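Hand balm keeps going grainy

geltbridge_gal
Joined: October 2016
Posted September 21, 2018

Third tin in a row. Shea, sweet almond oil, beeswax, a little lavender. Lovely when I pour it, and two weeks later it feels like rubbing beach sand into my knuckles. My sister was polite about hers, which hurt more. What am I doing wrong?

tallowandtea
How are you cooling it? Shea sets in stages, and if it cools slowly the harder fats clump up first. Melt it all the way, stir it until it starts to look cloudy, pour, and put the tins straight in the freezer for 20 minutes.

R. Koubek
I'd disagree with the freezer. Mine cracked down the middle every time. I hold the shea at low heat for 40 minutes, then let it cool on the counter like a civilized person. I've been doing it this way for years and have had one bad batch, which I blame on my brother-in-law opening the window.

tallowandtea
Radomír, you said in the calendula thread that you use mostly mango butter. Of course it doesn't go grainy on you.

R. Koubek
Mostly. Not entirely.

geltbridge_gal
I do let it cool on the counter, for what it's worth. I make it on the same evening I bake, so the kitchen is warm and everything takes its sweet time.

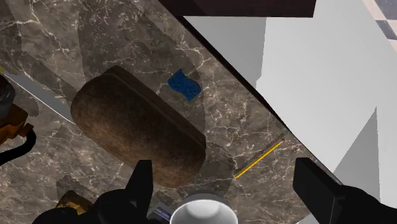
Also I should admit the tins live in my car in between, so they've probably melted and set again more times than I have. The shea is from Celby, the unrefined kind, 300 grams to a batch. It smells like a campfire but I've grown fond of it.

ovenmitt_ed
The car is your problem. You can cool it any way you like, and then one hot parking lot undoes it.

Eduard Šťastný here, by the way, I used to post as ulau_soap before I lost the password. Ulau is lovely but it's not a town where you can buy beeswax after noon, so I've learned to make do. I swap 10 grams of the shea for more wax and it holds up better in a pocket.

R. Koubek
More wax makes it drag. You might as well polish a table with it.

ovenmitt_ed
My table looks very nice, thank you.

tallowandtea
Before anybody buys anything: you can melt the grainy tins down and pour them again. Go gently, and add the lavender at the end or you'll cook the smell off. The grains won't hurt you, they melt on the skin if you rub long enough.

geltbridge_gal
Okay. Remelting two tins tonight, one for the freezer and one for Radomír's method. The Vávra almond oil is nearly gone so there won't be a third. Neither of them is going in the car.

R. Koubek
Keep the window shut.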